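Re: [sewing-room] The cutting table, the letters, and the great backdrop question
October 23, 2018 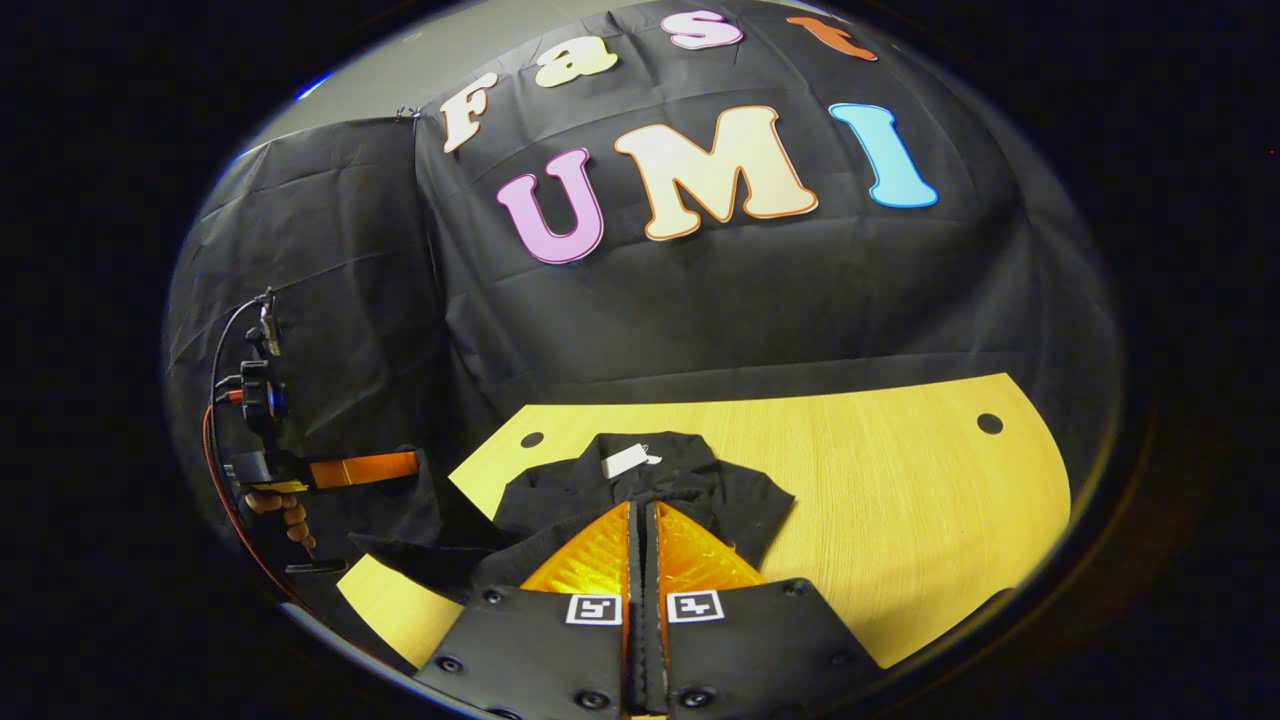
I have now read the whole thread on how to lay out black garments, including the part that turned into an argument about irons, and I would like to put in my two cents before we vote on anything. I have been folding, tagging and mending dark clothes for the Clutach swap for longer than I care to work out, and I still lose a black sleeve on a black floor about once an evening. A light table fixes most of that. Put a black shirt or jacket on the yellow wooden one, collar toward the back, and you can tell at once where the garment stops and the furniture starts, even with the cloth hanging behind it as dark as the inside of a boot. If it hangs over the edge at the front left, you see that too, and you can go and do something about it.

On Sunday our list mother forwarded this from the Ravine side of the group, and I am going to answer it in pieces:

> Hello all. We have been using the checkered vinyl for layout at
> Ravine and it works fine for everything but the blacks and navies.
> People can't find the side seams and they end up folding one side
> in farther than the other. Before we spend money I would like to
> know what Clutach is doing.

What Clutach is doing is using a table. I know that sounds smug. We had the vinyl as well, for most of a winter, and I was one of the people who voted for it. The squares were supposed to help us fold straight. In practice everyone lined the hem up with whatever square was nearest, and then lined the shoulder up with a different one, and we produced a stack of shirts that leaned like a row of drunks. Bare wood with a fine grain does the job better. You get a faint set of lines to square yourself against and nothing louder than that.

> Also, does it matter that a table isn't rectangular? We have been
> offered one with a curved front and I am worried about it.

Take it. Ours has a curved front edge and the only person it bothers is whoever tries to push it up against another table. For folding you work from the collar, and the collar is at the back. The front edge is where your stomach goes, and mine is also curved.

The holes you can ignore. We have small round ones toward the back, left and right, and in the time I have been at that table I have heard them explained as cable holes, clamp holes and the work of a previous owner with a new drill. Pins do go down them. If you drop a pin and it makes no sound, look underneath before somebody takes their shoes off.

> Third thing. How do you lay the garment down? We have two schools
> here, face up and face down, and they are no longer speaking.

I would like both schools to come and spend an evening at Clutach and be bored together. My own order for a dark top goes like this, and it is the order I teach, when anyone lets me.

Wipe the table. Light wood shows lint far less than the garment does, so run your hand over it and look at your hand.

Lay the thing down by the shoulders, collar at the back, face down if you are going to fold it and face up if you are going to inspect it. There, that is the whole quarrel. Fold face down, inspect face up. You may resume speaking.

Let it fall before you start tugging. A good half of the wrinkles sort themselves out if you lift the hem once and let it settle.

Now smooth outward from the collar with flat hands. Don't go back toward the collar or you'll push a ridge up under it, and you won't see that ridge in black until it is pressed in.

Bring whatever has gone over the edge back up onto the wood. A sleeve or a front panel that hangs will drag the rest of the garment after it a little at a time, and then you will be accusing the person next to you of moving your work.

Find the side seams by touch. I mean this. On a navy or a black your fingers are quicker than your eyes, and you can talk while you do it.

Fold one side in, then the other, sleeves down along the back, bottom third up, and over.

If it's a jacket with any sort of lining, ignore the last step and fold it in half only. Jackets resent thirds.

> Fourth, tags. We have been pinning ours at the hem and they get
> folded inside.

Yes, they would. Put the tag near the collar. A small white rectangle close to the neck of a black garment can be spotted from the door, and it's still near the top of the stack once the thing is folded. We went back and forth on colored tags for a while (pink for mending, blue for washing, and so on) and it was a lovely system that depended on everyone remembering it. Plain white, and write on it. Pencil is better than pen. I have personally gotten ballpoint on a cream blouse and I am not going to discuss it further.

For those who like a number, we ordered a box of 749 tags from Tiêu in February. It was supposed to be a round number and I would love to know who took the one. There are 291 left as of last week. I mention this because Ravine asked in a separate message whether they could have half. They can have 80, and they can have them at the next swap, and they should bring their own string.

> Last, and I realize this is a matter of taste, but is the black
> cloth behind the table really necessary? It looks a bit funereal.

I have been on both sides of this one. The cloth is dark, it is wrinkled, and I was against it when it went up, chiefly on the grounds that we own an iron and could have been seen to use it. I have come around. A plain dark background keeps your eye on the table, and it covers the boxy thing at the left, which has improved that corner no end.

And it isn't all that funereal once you take the letters into account. They spell "Fast" along the top and "UMI" underneath in much bigger ones, cream and pink and orange and light blue, with outlines. I think they are cheerful. As to "Fast", I would gently suggest that anyone timing themselves at the folding table under that word is reading too much into it. My personal rate is slow, with a break for tea.

If Ravine wants to do letters of their own, use big ones. Cut-outs in pale colors carry well on black, and an outline in something stronger helps the creams, which otherwise look washed out from across the room. Check how they are fixed before you hang the cloth. I speak as someone who once hung a banner reading WELCOM and got through an entire afternoon of people being very kind about it.

Now, a few things that came up further down the thread and never got answered, probably on account of the irons.

Somebody asked whether plastic sheeting would do for a backdrop in place of fabric. It will hang. It also holds every crease it was ever folded with, and it will pick up static and then pass it on to any synthetic that brushes against it. If it's what you have, use it. If you're buying, buy cloth, and get it wider than you think, so that it can go over whatever is standing in the way.

Somebody else asked about lint rollers. Clevov sell the refills in packs of 2, an arrangement I can only assume was designed by someone with no black clothes and no cat. Buy several packs. Roll after you smooth and before you fold, and roll toward yourself. A damp rubber glove works nearly as well and costs less, though you do look like you've come to do something to the drains.

The question about lamps I can answer only from my own mistakes. One lamp, off to the side and low, shows you the nap and the wrinkles. Overhead light flattens everything out and makes all blacks look like the same black, and then you match a charcoal sleeve to a black body and don't find out till you get it to the window. Please do your color matching in daylight. I have a cardigan here that I would be happy to bring as evidence.

On the matter of where finished items go: anywhere but back on the layout table. I have asked for this before. The table is for one garment at a time. Stacks belong on the shelf, mending in the crate, and coffee somewhere on the other side of the room. I found a ring on the wood last month and I would like its owner to know that I sanded it out and said nothing, until now.

And the irons. I have no opinion on the irons. I had one, and I read the thread, and it was taken from me. If someone wants to write up the two positions and send them around as a separate message with its own subject line, I promise to read the first paragraph of each.

To finish with something practical, Ravine, if you do take the curved table, measure your doorway first. Ours had to come in on its side with the legs off, and the bolts then spent a week in somebody's coat. If you need the cloth measurements I can get them next time I'm in, so write to me off list and tell me which wall it's for.

Sent from the slow end of the folding table, Clutach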